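Ticket: RSVP page keeps eating plus-ones
Opened by: So-ying Yen
Product: Plirlow guest list and seating
Status: Solved
Opened: 9/3/20

So-ying Yen wrote:

Hi there! I plan weddings (mostly small vineyard ones, plus the occasional giant ballroom thing) and I've had my couples on Plirlow for two seasons now. Love it, mostly! But I've got a January wedding with 195 invited and the RSVP page is driving me up the wall.

Guests go in, pick their dinner, add the name of their plus-one, hit send, and get the nice little thank-you note with the leaves on it. Then I open the guest list and the plus-one is gone. The dinner choice for the plus-one is still in the kitchen totals though, so I have 16 salmons with no people attached to them. The caterer has asked me twice who they belong to and I had to say I don't know.

Stuff I've tried so far:

Logged out and back in. Same.
Different browser. Same.
Did a fake RSVP as the bride's aunt with a made-up husband. He vanished too, but his salmon stayed.
Turned off the song request question, because a planner friend said that one used to cause trouble. No change, so I turned it back on. The groom really wants those songs.

The couple is using the Tuder invitation theme with the watercolor border, if that matters. My other wedding is on the plain theme and all of its plus-ones are fine.

Alistair Imrie (support) wrote:

Hi So-ying, thanks for all that, it saves me a bunch of questions! I made a test wedding with the Tuder theme and so far my plus-ones are sticking around, so I'm missing a piece. Did you bring the guest list in from a spreadsheet? And are any guests grouped as a household? Please don't delete the stray dinners yet, I'd like to look at them first.

So-ying Yen wrote:

Yes to both! The bride's mom keeps everything in one monster spreadsheet and I brought it in through Stollar, then grouped people into households by hand so the envelopes would come out right. I haven't touched the salmons.
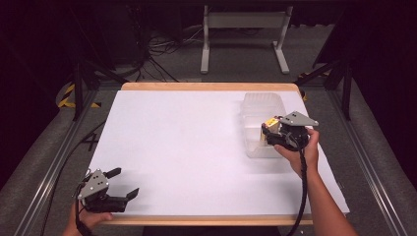

One more thing I noticed last night. If I go into a household and add the plus-one myself, it stays. It only goes missing when the guest types it in. And the households with a blank last name seem to be the worst, which is a lot of them, as her mom wrote things like "Uncle Pete" and left it there.

Alistair Imrie wrote:

You cracked it, I think! I left the last name blank in my test household and my plus-one disappeared right away. The page tries to file the new guest under the household's last name, finds nothing there, and drops the guest but keeps the meal. The theme has nothing to do with it.

For now, put any last name at all in the blank ones, even a dash. I've matched the stray meals back to the names people typed and added those guests to your list. Could you check table assignments? They'll all be sitting in "unseated."

So-ying Yen wrote:

They're all there!! I put dashes in for everybody, did the aunt test again, and her pretend husband showed up with his dinner. (Deleted him after, poor guy.) Sending the new list to the caterer tonight. You can close this one, thank you so much!

Alistair Imrie wrote:

Closing it out. The blank last name bug is logged with our developers, and I'll send you a note once the fix is live so you can take the dashes out before you print place cards.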